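### 3.2 Arbeitsfläche und Leuchte

Die Untersuchung der Tischbeleuchtung wurde am Standort Emville durchgeführt. Als Arbeitsplatz diente ein Holztisch mit heller, glatter Auflage, an deren Rand die Tischkante frei bleibt. Die Auflage vergrößert den diffus reflektierten Anteil und verringert den Einfluss der Holzmaserung auf die Messwerte. Vor jeder Messreihe wurde die Beleuchtungsstärke auf der unverstellten Fläche an 6 Punkten bestimmt; als Sollwert galten 500 lx.

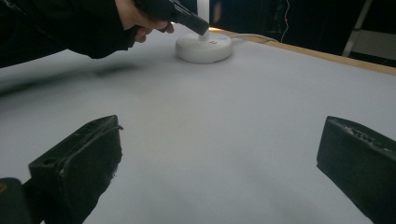

Schwankungen des Tageslichts gingen als Korrekturterm in die Auswertung ein. Schatten von Armen und Händen wurden nicht herausgerechnet, da sie bei der Arbeit am Tisch regelmäßig auftreten und die wahrgenommene Gleichmäßigkeit mitbestimmen. Die Vorversuche vom Dezember in Damley hatten gezeigt, dass ihr Einfluss mit dem Abstand zur Leuchte abnimmt.

Der Leuchtentyp vereinigt Schirm, Stiel und Standfuß in Weiß. Im Fuß sind Anschlussbuchsen untergebracht, sodass er zugleich als Verteiler dient (Abb. 4). Für die Standfläche ergibt sich daraus ein Zielkonflikt: Ein breiter Fuß erhöht die Kippsicherheit und schafft Platz für die Buchsen, verkleinert jedoch die nutzbare Arbeitsfläche.

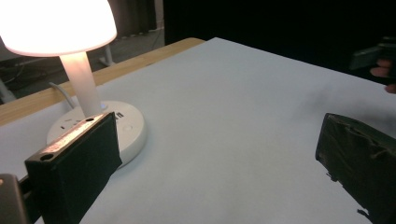

*Abb. 4: Tischleuchte in Betrieb; runder Standfuß mit Buchsen und blauer Anzeige am Übergang zum Stiel.*

Die Position der Leuchte wurde nach dem Brella-Schema variiert. Jede Position wurde durch Versetzen am Fuß angefahren, der Schirm blieb dabei unberührt. Insgesamt liegen 795 Einzelmessungen vor. 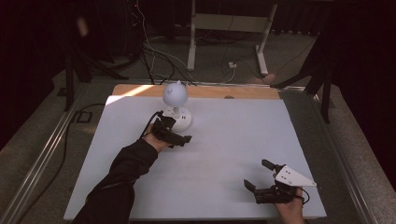
Positionen nahe der hinteren Kante lassen vorn eine größere zusammenhängende Fläche frei, verringern dort aber die Beleuchtungsstärke. Die Auswertung folgt dem Verfahren von Mulder (2000), wobei Messpunkte mit direktem Sonnenlicht gesondert geführt werden.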